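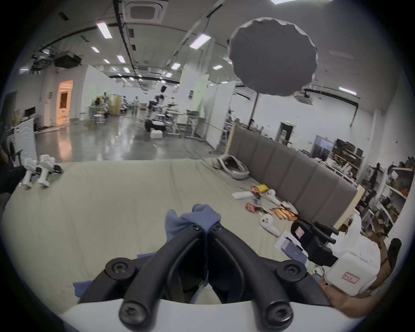
Please, please put something in about the snacks, was what one of our regulars at Trovitent wrote when we asked what our clear-the-surface kit should be for. Apparently every padded bench, daybed and spare mattress in the building ends up as the place where lunch, cleaning stuff and half-opened boxes get dropped, and by the afternoon you can't sit down on it anymore.

So we did! I run the small home and workroom side of Trovitent, and I'm very happy to tell you that the Skumilby tidy-up kit goes on sale in December. It's for soft surfaces, the wide padded ones that everyone treats like a table. I've got one in my own workroom with a tall padded panel along the side, and I've lost more afternoons than I'd like to admit to clearing it off (snack packs, a sponge, a crumpled blue cloth, you name it).

What comes in the box? You get 6 fabric trays with soft raised rims, so they sit flat on padding and don't tip when somebody leans on the edge. You get 3 lidded boxes with a blank patch on the front for writing on, and a stack of wipe-down cloths. The trays fold flat. The boxes don't, sorry, we tried it and the lids kept popping off.

How I use mine: food goes first, all of it, into one tray, and the tray leaves the room. Then anything with a cord or a button gets its own tray, well away from the sponge. Product boxes get stacked at the foot end. Cloths get shaken out and hung up, never balled up in a corner. Then I go over the padding with a barely damp cloth, seams last, and leave it alone until it's dry. If your surface has upright padded sections, run the cloth down between them too, you'd be amazed what crumbs can do in there.

We tried the kit out with 104 households and shared workrooms before settling on the sizes. The first trays were too deep, and people told us so in no uncertain terms! Small packets vanished to the bottom and stayed there. The new ones are shallow enough that you can see everything from standing height. We also dropped the pen we'd planned to include, as pretty much everyone already had a favorite marker.

The fabric is woven for us by Ahonen, who have put up with a truly silly number of sample requests from me, and Urkero is handling the packing and shipping. The first run is around 2,000 kits, in gray and white only. I'd love to do a green one next, but that depends on how this run goes.

Stores that would like a display set can ask for one now through the trade page on the Trovitent site. Single trays will be sold separately too, though those will ship a little after the full kits. If you write about homes, workrooms or cleaning and want a kit to try, send a note to our press desk with your mailing address and the rough size of the surface you're hoping to clear.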